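Blog > Campus Notes > Talks

Posted in October by Aksel Mikkelsen
6 comments

I went to the evening lecture at Fisbridge on how Thai farm workers came to settle in Dudley. The speaker was Nattawut Saengthong, who teaches a history elective there and grew up two streets from the old cannery. The hall seats 188 and was a little over half full.

He began with payroll books. One season the cannery hired 100 people from a single district, and the clerk wrote every last name down wrong. Families still carry those spellings. 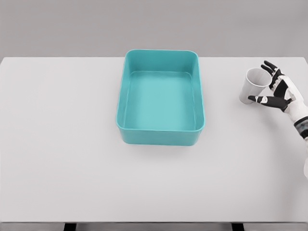

The middle part was about a newsletter called Nuchit, typed by two sisters and passed around at the grocery. It ran recipes, bus times and a column on how to read a lease. The library has most of the issues in a box, and students in the elective are translating them for credit. You don't need to read Thai to sign up, as there is indexing work too.

I asked about the strike. He said the records are thin and he would sooner wait for the interviews than guess. 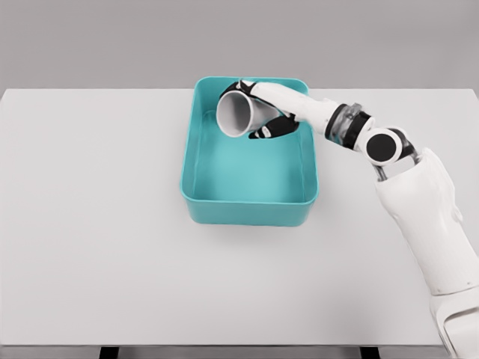
A white cup held on its side over a teal bin.

The elective runs again in spring and is open to every major. It counts toward the regional studies certificate. Sign up through the department office, second floor, before 4 p.m. I plan to sit in on the first few classes if there is room.

Shares: 100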